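Intro to Automation — notes after our visit to the Zelusach open day

OK, so for those of you who missed the bus (and for those who were on it but spent the demo near the snacks), these are my notes. They're rough, but they cover what you need for the homework.

We got to the Zepeda building a bit early and they let us straight into the simulation room, which I loved! The Kakine group runs everything in a simulated kitchen first. Their demo task is pick and place with small blocks, and they ran it 1,148 times before the open day, each time with the items moved a little. Of those, 755 counted as clean picks. I wrote that down twice because I want you to work with it.
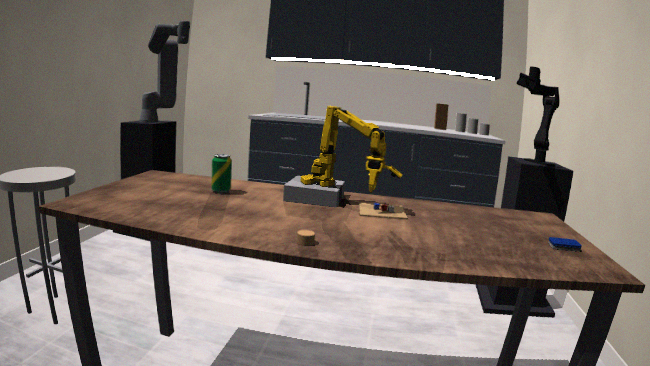

Alley Robotics Club

Look at the yellow arm on the table, with its two-fingered gripper pointing down by the little board. The red and blue cubes are tiny next to that gripper — a small error in position and you close on air. The soda can and the sponge are on the same table, and I'd like you to think about how you'd grip each of those. Same force? Same approach angle? Somebody asked this at the demo and we got a good ten minutes out of it.

A few terms that came up: end effector (whatever is on the end of the arm), pose (position plus orientation), and clearance, meaning how far above the item the gripper stops before it goes down. Know these.

For next time: work out the success rate from the numbers above, then read pages 106 to 129 in the course pack. Skip the part on conveyor belts, we'll do that later. Bring your sketches of the sponge grip too, even the ugly ones!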